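Against the Bag of Bags

Most households I know keep their plastic bags inside another plastic bag. The outer one hangs off a door handle or sits under the sink, and the rest are pushed into it until it will not take any more. I want to argue that this is a poor way to store anything, and that the usual defence of it (the bags are free, so the storage may as well be free too) does not hold up once you look at how the bags get used.

A stored bag has a single job, to be ready when something needs to go in it. A bag pulled from the middle of a wad is not ready. It has to be separated from its neighbours, shaken out, checked for holes and checked for whatever was left in the bottom. I kept a tally through May in our own kitchen. The stash held 119 bags at the start of the month. We used 23 of them. The other bags did nothing except make those harder to get at. 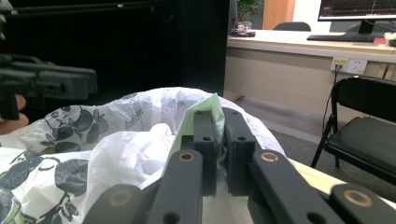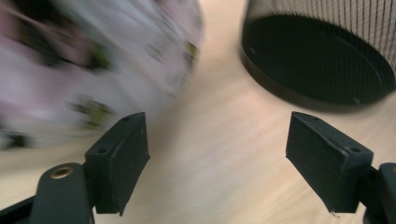
Thin bags are the worst of the lot to store, and they are also the ones people are fondest of. The material has almost no stiffness, so it keeps no shape of its own and folds in on whatever is inside. A sheet of pale green paper can sit down among the creases of the white panda bag with little more than its top edge showing. Anything flat behaves the same way: receipts, warranty cards, the instructions for the rice cooker. I once lost the rebate form for a Shimada kettle for most of a winter by this method, and found it when I lined a bin with the bag it was in.

The remedy is dull. Empty the bag on a clear table. Put a hand inside and run it along both bottom corners, where small items lodge. Flatten the bag, fold it lengthwise to the width of a palm, then fold it up from the base so that the air leaves through the handles. Folding from the handle end traps air and the packet springs open. A folded bag stands on edge in a drawer or a shoebox, and its print can be read from above, which matters if you keep certain bags for certain uses.

Commercial dispensers do not solve this. I have tried two. The Clatum is a fabric tube with elastic at the base, and it holds a wad in the same state as the door handle did, only longer. The Osaren is a rigid box with a slot, and it works if the bags go in folded, at which point any box would do. Neither deals with the question of what is still inside the bag.

The stronger objection is that folding takes time. It does. I would answer that the time is already being spent at the other end, usually by someone standing at the back door with wet garbage in one hand. I would also set a limit. We keep five bags of each size and the surplus goes to the drop-off bin at the Sira grocery. A smaller stock is quicker to fold and easier to check, and we have not run out since.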